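What Is a Petition, and What Happens to It?

If you think a rule is unfair, you can complain about it at home. You can also write it down, ask other people to sign, and send it to the people who made the rule. A piece of writing like that is called a petition.

Petitions are very old. Long before most people could vote, they could still send a petition to a king or a governor. Today people send them to city councils, school boards, state lawmakers and Congress. The First Amendment to the United States Constitution protects the right to "petition the Government for a redress of grievances." A grievance is a complaint about something unfair. Redress means putting it right.

What goes in a petition

A petition starts by saying who it is for. "To the Zanham Town Council" is a good first line. "To everyone" is not, because everyone cannot change a bus route.

Next comes the request. It should be one or two sentences long. A reader should be able to tell what you want without asking you.

After that come the reasons. Facts work better than angry words. If the crosswalk signal on Pritlow Street is too short, say how many seconds it lasts and how long it takes a person with a walker to get across.

Last come the signatures. Each person signs for himself or herself. You may not sign for a friend, even if the friend says it is fine. Many petitions also ask for a printed name and an address, so that someone can check that the signers are real and live in the area.

The Zanham library petition

In March, the Zanham council voted to close the Hendricks Library on Saturdays to save money. Some families could only go on Saturdays. They wrote a petition asking the council to keep the library open that day, even for a shorter time.

They took paper copies to the farmers market and left more at shops that agreed to have them. By June 2021 they had 3336 signatures. The town clerk checked the pages and crossed out 60 names. Some of those people had signed twice, and some lived in other towns. The rest counted.

In Zanham, a petition with at least 100 good signatures must be talked about at a council meeting. Other towns have other numbers, and some have no number at all. The council put the library on its list for the next meeting. That list is called an agenda.

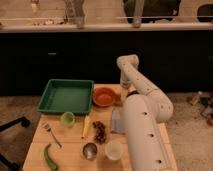
Nikau Tamihana told the meeting that children who take the bus home from school never reach the library before it closes on weekdays. Saturday was the only day left for them, Tamihana said, and a short Saturday would be better than none. Each speaker was allowed 2 minutes.

The council did not say yes to everything. It voted to open the library on Saturday mornings and to look at the money again after one year.

Does the government have to obey?

Usually it does not. Most petitions are requests. The council can read one, talk about it and still say no. A large number of signatures shows that many people care, and members of a council think about that, especially before an election.

One kind of petition is stronger. In some states, if enough voters sign, a question goes on the ballot and all the voters decide it. Those petitions have strict rules, and only registered voters may sign them.

Can children sign?

For an ordinary petition, often yes. It depends on the rules of the place. Children can also start one. At Sendano Elementary, students asked the principal for more shade on the playground. They gave their pages to the principal at the office and got a written answer.

Ask a parent or guardian before you put your address on anything, on paper or online.

Before you sign

Read the whole page, including the small print. Ask who is collecting the names and where the petition will be sent. You can say no, and you do not have to give a reason.

Words to know

Agenda: the list of things a meeting will talk about.
Ballot: the paper or screen a voter uses to vote.
Clerk: the person who keeps a town's official papers.
Grievance: a complaint about something unfair.
Signature: your name, written by you.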